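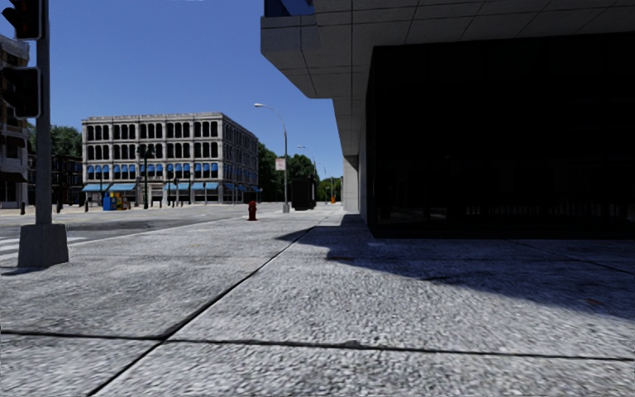
Sidewalk corner, sim. Joints, hydrant, signal pole base on left.

Friday, budget stuff before I forget

Ikechukwu wants the delivery bot order in before December. Fine but we still haven't settled how many. I say 2 units, he says start with one and put the rest into compute. Quote from Plitilholm is good for 18 days, then they re-price.

Wheels: small casters (cheap kit) vs the bigger Tultby set. Expansion joints are my worry, esp. the crossing one w/ the rough chipped edge. Want runs over that in sim with both wheel sizes before we pay for either. Lead time on Tultby about 2 weeks, ask again.

Cameras - bright paving straight into that building shadow, need decent dynamic range. Dark glass wall too, ask Salari if their depth unit copes with reflections or if its lidar only. If lidar, there goes the spare battery line.

Not budgeted yet:
- shipping crate
- charger for second unit
- GPU time for the sim runs (Okoro has the old invoice??)
- spare wheels

Can probaly drop the extended warranty. Keep the bumper sensors, hydrants and poles aren't going anywhere.

To do: send wheel specs to Ikechukwu, get Salari price in writing, redo the spreadsheet w/ one-unit and two-unit tabs.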